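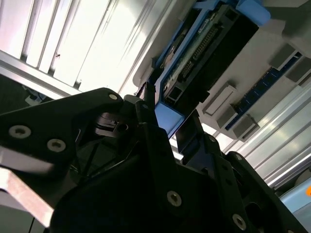 Langzeitwetten auf die Meisterschaft: Sind sinkende Quoten wirklich ein Signal?

gestellt von Nevzat Bozkurt

Hallo zusammen, ich schaue mir seit dem Sommer die Meisterquoten in unserer Basketballliga an und werde aus dem Gerede darüber nicht schlau. Konkretes Beispiel: Cornow stand vor der Vorbereitung bei 21,00, im Januar dann bei 7,50. Trerkex ist in derselben Zeit von 4 auf 9,00 gestiegen. In jedem zweiten Podcast heißt es jetzt, »der Markt« habe Cornow als Titelkandidaten erkannt, und wer klug sei, springe noch auf.

Mir leuchtet das nicht ein. Wenn der Markt im September so weit danebenlag, warum soll er ausgerechnet jetzt recht haben? Außerdem habe ich den Verdacht, dass die Quote einfach fällt, wenn genug Fans aus einer großen Stadt ihr Geld auf ihren Verein werfen. Mit der Spielstärke hätte das dann wenig zu tun.

Ich habe mir eine Tabelle gebaut, 461 Einträge bisher, jeweils Verein, Anbieter, Quote und Monat. Ein Muster finde ich darin nicht, jedenfalls keins, auf das ich Geld setzen würde. Mache ich was falsch, oder ist da nichts? Und lohnt sich eine Langzeitwette mitten in der Saison überhaupt? Der Einsatz liegt ja bis Juni fest.

Shazia Abbasi

Dein Verdacht mit den Fans ist nicht dumm, er erklärt aber höchstens einen Teil. Ein paar Dinge würde ich auseinanderhalten.

Erstens ist die Quote keine Wahrscheinlichkeit. Rechne für alle Vereine eins geteilt durch Quote und zähl das zusammen. Bei Meisterwetten kommst du gern auf 125 oder 130 Prozent, und alles über 100 ist der Aufschlag des Anbieters. Bei einer gewöhnlichen Siegwette auf ein einzelnes Spiel ist er in der Regel viel kleiner. Wer also erzählt, Cornow habe bei 7,50 »eine Chance von gut 13 Prozent«, hat den Aufschlag vergessen. Realistisch bleiben eher zehn oder elf übrig, und auch das nur, wenn der Anbieter seinen Aufschlag gleichmäßig verteilt. Das tut er meistens nicht. Auf Außenseitern liegt oft mehr davon als auf den Favoriten.

Zweitens: Dass die Quote von 21,00 auf 7,50 gefallen ist, hilft dir heute nichts mehr. Cornow hat in der Zwischenzeit Spiele gewonnen, und Trerkex hat seinen Aufbauspieler bis mindestens März verloren. Das weiß jeder, der eine Quote stellt. Der Markt muss im September auch nicht »falsch« gelegen haben. Ein Verein mit 21,00 darf ruhig mal eine gute Hinrunde spielen.

Drittens wird mir in den Podcasts zu viel über die Bewegung geredet und zu wenig darüber, wo sie herkommt. Sinkt die Quote bei einem einzigen Anbieter, hat dort vielleicht jemand einfach sein Risiko begrenzt. Sinkt sie überall innerhalb weniger Stunden, steckt eher eine Nachricht dahinter. Deine Tabelle hat pro Eintrag nur den Monat, damit siehst du diesen Unterschied gar nicht. Ich würde die Uhrzeit dazuschreiben, sonst kannst du dir die Arbeit sparen.

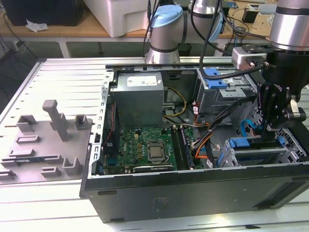

Zur Laufzeit: Der Einsatz ist bis zum Finale gebunden, und der Knopf für die vorzeitige Auszahlung ist kein Geschenk. Da wird der Aufschlag im Grunde ein weiteres Mal fällig. Ich habe in der letzten Saison bei drei Wetten nachgerechnet, und das Angebot lag jedes Mal deutlich unter dem, was die aktuelle Quote hergegeben hätte. Wenn du unbedingt willst, nimm einen Betrag, den du bis Juni nicht vermisst, und vergleiche wenigstens 2 Anbieter. Ich selbst lasse es.

Tuấn Vi

cornow wird meister, fertig. hab im september bei 21 gespielt und lach mich jetzt kaputt. wer noch tabellen macht hat den zug verpasst

Hòa Mạch

@Tuấn Vi: Und wie viele andere Vereine hast du im September noch gespielt? Diese Scheine bekommt man ja selten zu sehen.

Zur eigentlichen Frage: Shazia hat das meiste gesagt, ich widerspreche nur beim Fan-Geld. Bei den großen Anbietern spielt das vermutlich kaum eine Rolle, bei einer kleinen Liga wie unserer aber schon. Da reichen ein paar höhere Einsätze und die Quote rutscht. Belegen kann ich das nicht, die Umsätze legt ja keiner offen. Sei also auch bei mir vorsichtig.

Und 461 Einträge klingen nach viel, verteilt auf sämtliche Vereine und mehrere Anbieter ist es wenig. Ich habe 2439 aus vier Spielzeiten und traue mich trotzdem zu keiner Aussage. Meister wird pro Saison nun mal genau einer, bei mir sind das vier Ergebnisse. Daraus leitet man keine Regel ab, egal wie viele Zeilen darüber stehen. Wenn du etwas prüfen willst, nimm die Quoten auf einzelne Spiele und vergleiche die erste mit der letzten vor dem Sprungball. Da hast du nach einer Saison wenigstens genug Ausgänge.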